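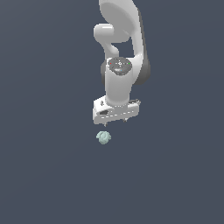
Imported tree: two Sampaio families merged into one after GEDCOM upload
Status: Resolved
Opened: Thursday, May 16, 2019
Opened by: Junpei Nakajima
Program: Pomach desktop, file exported from Bravero

Original report

Hello all! First of all, I'm having a wonderful time with Pomach. I moved my whole tree across from Bravero last night and seeing my wife's lot and my lot side by side on the big chart was a real treat. I stayed up far too late with it.

Now the trouble. My wife's side has two separate Sampaio families in the same parish. One is the line of Manuel Sampaio, a cooper, and the other is the line of Manuel Sampaio, a carter. Both married a Maria. Both had a first son called José. (If you have worked on Portuguese parish registers you will be nodding along at this point!) In Bravero they were two tidy families with their own notes. In Pomach I have one Manuel with one Maria and a frankly heroic number of children, several of them born only weeks apart.

The tree holds 2000 people and I can't face checking every one by hand. Has the program joined them up, or did the export do it? And can it be undone without starting again? I have already typed in a few new baptisms since the import and I'd love to keep them.

Reply from support

Hello Junpei, and what a lovely knot to be handed first thing in the morning. Same-name couples in one parish are about as hard as it gets for any matching tool, so you are in good company.

Please don't merge or delete anything else for now. Could you try these and tell us what you find?

Open the file you exported from Bravero in a plain text editor (a copy of it, please, and don't save any changes). Search for the surname Sampaio and look at the lines that begin with a zero and have INDI at the end. Each person should have their own record number between the @ signs.

Then go to File, Import history in Pomach, pick last night's import and tell us whether "Join likely duplicates" shows as on or off.

Junpei Nakajima wrote

I had no idea you could just read the thing as text! I've lost an hour to it already and I regret nothing.

The two Manuels are both there. The cooper is I60 and the carter is I201. Each has his own family record, with his own Maria and his own children underneath, and the notes are in the right places too. So Bravero seems to be in the clear.

Import history says "Join likely duplicates: on". I don't remember ticking it, but I was clicking Next rather quickly by then.

Reply from support

Brilliant, that's exactly what we needed. The box is ticked by default when you import into a tree that already has people in it. Did you have anyone in Pomach before last night?

With that box on, the program compares name, spouse's name and place, and gives a lot of weight to the first child's name. If birth dates are missing it goes ahead on the rest. I'd bet neither Manuel has a baptism date in your file.

Junpei Nakajima wrote

You'd win that bet. I have marriages for both but no baptisms, because the earlier register is damaged and the cooper may have come from the next parish over. (A long story, and I'm hoping to go and look for him in January. If anybody reading this has worked on the Mekar transcripts, please shout, I would be thrilled to compare notes!)

And yes, I'd put myself, my parents and my wife in by hand to get a feel for it.

Reply from support

Right, here is the way through. It keeps your new baptisms.

1. Make a backup with File, Save a copy. Give it a name you'll recognise later.
2. Go to Tools, Recent additions, set the start to just after the import, and export that list as its own GEDCOM. Those are your new baptisms.
3. Back in Import history, choose last night's import and press Undo import. It will warn you that later entries linked to those people will go too. That's fine, you have them safe from step 2.
4. Import the Bravero file again with "Join likely duplicates" switched off.
5. You'll now have your parents and yourselves twice. Merge those by hand from the person page.
6. Open the export from step 2 in a second window and copy the baptisms across to the right family. Don't import it straight in, as it still points to the merged Manuel.

While you're there, open each Manuel, go to the Matching tab and add the other one under "Not the same person as". The program will then leave the pair alone for good, whatever you import later. I'd do the Marias as well.

Junpei Nakajima wrote

Done, and it's worked a treat! The cooper and the carter have their own households again, and the notes came through with them. I had one wobble at step 5, where I merged my father into my grandfather (same first name, my own silly fault), but Undo on the person page sorted it straight away.

The best bit is that copying the baptisms over one at a time made me look at the godparents properly. The carter turns up as godfather to 2 of the cooper's children. I'd never spotted it in all this time! So they knew each other at the very least, and now I'm wondering about cousins. I've put a note on both of them and I'm off to read the marriage entries again, this time for the witnesses.

Thank you so much for your patience with all this.

Reply from support

What a find! Do use the Associate field for the godparent link, under Add event, Baptism, Other people. It shows on both men's pages and won't set off the matching.

I've passed on a request to have the duplicates box start unticked. Closing this ticket, but reply here if any of the Josés start wandering.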